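Come and try the hand grippers: people wanted for our open day, Gondal building atrium, Friday

Hi all! I'm putting together the list for the December open day at Plokero and I still need people, so please read to the end before you decide it's not for you. It probably is.

We're after 32 people who'd like to spend part of a Friday picking things up off a table. I mean that pretty literally. You hold one of our hand-held grippers, you squeeze, you move something from one spot to another, and what you did gets recorded so it can be used later to teach a robot arm to do the same sort of job. The project is called Dasta, and if you've walked through the Gondal atrium at lunch lately you may have seen us at it.

You don't need to know anything about robots. I'd go further and say I'd love a few people who've never been near one, because the engineers all pick things up the same way by now (me too, I caught myself reaching for a mug like a crab the other morning). Left-handers, please, please put your names down! We had hardly any last time.

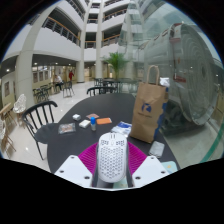

The sessions run for two hours, with a proper break in the middle. You'll get a short run-through first, then a practice go that doesn't count for anything, then the real tasks. It's everyday stuff: sorting, tidying, packing, moving things aside to get at something else. You can sit or stand, and you can swap hands whenever you like. If your wrist gets tired, tell me and we'll stop for a bit. The gripper isn't heavy but you do notice it after a while, especially if you've got small hands like mine.

There's no prize for speed. Slow and a bit clumsy is fine, and if you drop something we just put it back and have another go. I'd rather you took your time than tried to impress anybody.

What you need:
You must be 17 or over (bring your parent or guardian's signed form if you're under 18)
Comfortable using at least one hand for gripping and lifting light things
Closed shoes
Sleeves you can push up out of the way
Okay with your hands being on video

The recordings go to the Dasta team and to our partners at Prisirport, who are working on the arm itself. We don't keep your name with them, and you can pull out on the day without telling me why.

What you get: a gift card, lunch, and a spot at the front for the arm demonstration at 7 in the evening, which I'm quite excited about! You're welcome to bring someone along to the demo even if they're not taking part. Kids are fine for that bit as long as they stay with you.

Getting here is easy enough. The bus stops right outside, and there's bike parking around the side. If you're driving, allow extra time, the parking fills up early on Fridays. The atrium is step-free from the street. It does get a bit echoey when it's busy, so if noise is a problem for you, ask for one of the morning sessions.

To sign up, email the Plokero open day inbox with "Gripper" in the subject line and let me know which hand you favour, whether mornings or afternoons suit you better, and anything you can't eat. I'll write back with a time. If you've done a session before you're still welcome, just mention it so I can give you the newer tasks.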